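The wrist camera, again

22 Jan 2023

I said in May that I would stop writing about the arm until it had gone a full month without me taking a hex key to it. It hasn't, so I'm breaking the promise and you can all stop emailing.

For anyone who came in through the bread posts: I look after a bench cell at a small workshop in Andirton. One arm, one two-finger gripper, one little camera at the wrist, one wooden table. The job is to pick up grocery items and put them down somewhere else, over and over, so that the people upstairs can find out how well their picking software copes. The software is their problem. The hardware is mine, along with the cables, the table, the groceries and the blame.

The vendor's setup guide (we bought through Fitmont, who resell the Plerholm mounts) says the cell can be recalibrated in 15 minutes. I have never met a person who has done it in 15 minutes. I suspect whoever wrote that line had a brand new gripper and a box with no dents in it, and started the clock after the coffee. My best is just under an hour, and I skipped a check to get there.

So what goes wrong? Mostly the fingers.

The fingers on ours are plain black blocks with a bit of angle to them. They bolt on, and the bolts work loose. Not by much. You won't see it by looking, and the controller won't report it, as far as I can tell, because the motor still reaches the width it was told to reach and is very pleased with itself. What you get instead is a package that comes up on a lean. A small lean is fine. A bigger one means the place goes wrong, the box lands on its corner, and somebody upstairs opens a ticket saying the model has regressed.

I've started keeping my own log, in a paper notebook, which my coworkers find hilarious. Since I took over the cell I've written down 141 tickets with the word "model" in them. I'm not going to claim they were all loose bolts. A fair chunk were, though, and a few more were dust.

Dust deserves its own paragraph. Cardboard sheds. Cereal boxes shed, cracker boxes shed, and the ones that have been picked up a few hundred times shed worst of all along the folds. It gets on the fingers and I'm convinced it changes the grip, although I can't prove it and the Fitmont support desk politely declined to have an opinion. They suggested new pads. They sell the pads. Draw your own conclusions.

My routine, for what it's worth, now goes like this. Power down, wipe the inside faces of both fingers with a dry cloth and then a barely damp one. Back the bolts right out and put them in again properly instead of giving them a hopeful quarter turn. Check the cable at the wrist hasn't crept around to where it can snag. Then power up, close on a feeler gauge, open, close again. Only after all that do I let it hold a real package, and I use the same battered orange one each time so that I'm comparing like with like.

While it's holding the package I go to the monitor and look through the wrist camera. I look for 3 things: whether both fingers are touching the box, whether the lean is about what it was last time, and whether I can read the barcode digits. That last one is my stand-in for focus. There's a proper target for focus, a printed checkerboard, and it's lovely, but it's flat and it's clean and it sits at a distance where we never hold anything. A grocery label at finger distance tells me more. 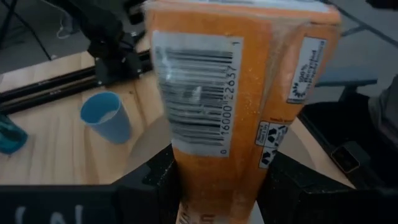 Test hold after the wipe-down, from the wrist camera. Digits readable, label a touch soft.

I'm calling that a pass, with some grumbling. The number comes through, 0 16000 22637 1, and I can make out "100% Recycled Paperboard" on the narrow side as well. The label is slightly blurred and there's a shine over part of it, so I wouldn't want to promise that a barcode reader would be happy. You'll also notice the box is speckled with white bits, and so is the left finger. I would call the wipe-down a qualified success.

The lean is there too, top edge off toward the upper right. I went back and forth on this. The old me would have loosened everything and started over, chasing a perfectly square hold. But a box gripped in the air by two blocks is going to sit however it was sitting when they closed on it, and I've wasted whole afternoons on a tilt that was in the pick and had nothing to do with the mounting. If it leans the same amount five times running, I leave it alone. If it wanders, I get the hex key.

What I'd really like is a gripper that tells you the finger has shifted. There's a product that supposedly does this, from Ambrose, and a rep gave us a demo. It was a nice demo. It ran on a rigid plastic cube, which I pointed out, and he said the principle was the same for soft goods. Perhaps it is. The add-on was quoted at $1292 before tax and shipping, and for that I can buy a great many bolts and a lifetime supply of thread locker. I asked for a trial unit on our own table with our own beat-up groceries and I'm still waiting to hear back.

Thread locker, before anyone writes in: yes, I've tried it. The blue kind. It helps. It also means that swapping fingers takes longer, and we swap fingers a lot, so the gain is smaller than the forums would have you believe. I use it on the two bolts nearest the housing and leave the others dry. There's no theory behind this. It's simply the arrangement that has annoyed me the least.

I know how this reads. The brochure for this arm has the word "effortless" on the cover, and here I am with a damp cloth and a notebook. I don't think the machine is bad — it's sturdy, it repeats well, and it has outlasted two monitors and my favourite chair. I just don't believe in the version of it that looks after itself.

Next job is the cable run at the back of the table, which I've been putting off. If the grip wanders again before I get to it, I'll post the log pages.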